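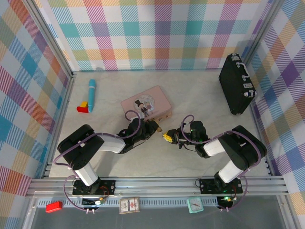
4. Entering a New Listing

Use this section to create a residential listing in Radura and release it to the Brisdale feed. Rentals and vacant land use different forms and are covered in Section 6.

Before you start, have the following at hand:

Signed listing agreement (PDF)
Parcel number as shown on the county tax record
Room dimensions in feet and inches
Seller's written choice on showing instructions

4.1 Create the draft

1. Sign in to Radura and open the Listings tab.
2. Click New, then Residential.
3. Type the parcel number without dashes or spaces. Click Look Up.
4. Compare the street address on the screen with the listing agreement. If they differ, stop and see 4.5.
5. Click Accept. The address, lot size and year built are filled in from the tax record and turn gray.
6. Click Save Draft. The draft number appears at the top right.

Note: Gray fields can be changed only by an office administrator. Do not type a corrected lot size into the remarks as a workaround. The feed check rejects remarks that disagree with a gray field.

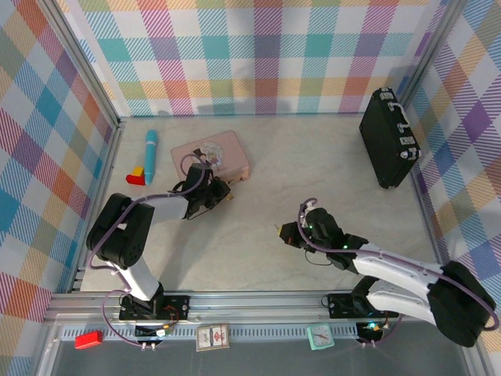
Dursun Office Support
Documentation Editor, Radura User Guides
Section last revised 1/17/26

4.2 Rooms and features

1. Open the Rooms panel and click Add Room for each room.
2. Choose the level first. The list of room types changes with the level.
3. Enter the length, then the width. Closets are left out of both.
4. For each bathroom, select Full, Three-Quarter or Half. Radura totals the bathrooms itself, and the total cannot be edited.
5. Open the Features panel. Select up to 22 features. Extra selections are saved with the draft but are not sent to the feed.
6. If the property has a homeowners association, set HOA to Yes and enter the fee and the billing period. A fee without a billing period is treated as monthly.

Caution: Changing the level of a room after its dimensions are entered clears the dimensions. No warning is shown.

4.3 Remarks

There are two remarks fields. Public Remarks are shown to everyone. Agent Remarks are shown only to signed-in members.

1. Type or paste the public remarks. Paste as plain text. Curly quotes and bullets copied from a word processor show up as question marks on some partner sites.
2. Leave out phone numbers, web addresses and the name of the brokerage.
3. Enter gate codes and lockbox details under Showing Access. Never put them in either remarks field.
4. Click Check Text. Flagged words are underlined. Fix each one, or click Request Review.

Caution: A review request locks the draft until the office answers. Finish the Rooms and Features panels first.

4.4 Release to the feed

1. Upload the listing agreement under Documents. The file must be smaller than 20 MB.
2. Enter the list price in whole dollars, with no commas.
3. Enter the list date and the expiration date.
4. Click Validate. Items in red must be fixed. Items in yellow can be released as they are.
5. Click Release. The status changes from Draft to Pending Feed.

The Brisdale feed runs every 2 hours. When the listing has been picked up, the status changes to Active and the draft number is replaced by a listing number. Use the listing number on all forms from then on.

Note: Offices on the Grokham plan share one release queue. If the status is still Pending Feed after two runs, check the queue under Admin > Feed Log before you release again. Releasing twice creates a duplicate, and duplicates have to be removed by support.

4.5 Common messages

Parcel not found
Check for dashes or a missing leading zero. New subdivisions may not be in the tax record yet. Click Enter Manually and attach the recorded plat.

Address mismatch
The tax record and the agreement do not agree. Correct the agreement with the seller, or send the tax record page to the office administrator. Do not click Accept.

Error 16: Date out of range
The expiration date is the same as or earlier than the list date. The message also appears when the year is entered with one digit.

Draft locked by another user
Someone in your office has the draft open. The lock clears when that person closes the draft or signs out.

Section 5 covers price changes and status changes on active listings. The new price history screen, due in February, is not included in this edition.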